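wurnavik-laundry / README

Updated in April by the dataset maintainer
Search this repository Go Clear

# Wurnavik Laundry: the fault split

Hi! If you landed here looking for the clean demonstrations, you want the main Wurnavik set. This card covers the episodes where the left gripper let go, or half let go, while it was holding a basket. I pulled them out because they were quietly wrecking our policy training, and then kept them together because they're pretty useful on their own (fault detection people, hello).

## What went wrong

Short version: the left gripper driver dropped its hold current whenever the wrist passed a certain tilt. Our Stemetti controller reads the wrist angle twice, once for the arm and once for the gripper, and after a firmware update in the winter those two readings stopped agreeing. Past the limit, the gripper decided it was in a "handover" pose and relaxed. No error, no log line, nothing on the console. I spent way too long blaming the baskets.

The right hand runs on a different driver and never showed the fault, so don't go hunting for it there.

Every episode is the same chore: carry a basket to the washer, tip it, load whatever is in it, back off. The tip is the part you care about, and the fault lives in there.

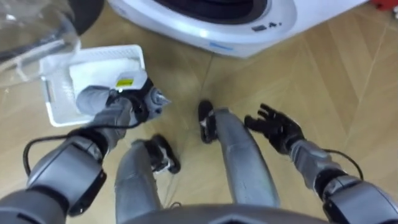 *Head camera, left gripper on the basket, tilted toward the washer. Right hand open.*

There are 3,157 episodes in this split. Of those, 123 are full drops, meaning the basket left the gripper completely. The rest are partial slips, where the grip opened a little and then caught again (these are the sneaky ones, and you'll want the current trace next to the video to spot them).

## The safety bit

In 9 of the full drops the robot tried to recover by squatting after the basket, and its balance controller did not love that. We now stop the legs on any sudden load change at the wrist. If you replay trajectories on your own hardware, please keep the legs locked for those episodes! They're tagged `leg_recovery`. Keep a hand on the e-stop too, and stay out of reach on the left side.

## Labels

- `slip_partial`: grip opened, basket kept
- `slip_full`: basket dropped
- `leg_recovery`: robot chased it, see above
- `angle_gap`: difference between the two wrist readings, in degrees

Drop labels were done by hand. Partial slips came from a threshold on motor current that I picked by eye, so expect some junk near the cutoff. Version 2 fixed a pile of bad timestamps, so if you still have version 1, toss it.

## Known problems

Audio is missing everywhere. The Requena episodes use an older camera mount and sit slightly lower. I still haven't re-exported the Flanari ones with the corrected angles, so `angle_gap` is blank there.

Questions, bugs: open an issue | © Wurnavik project | Back to top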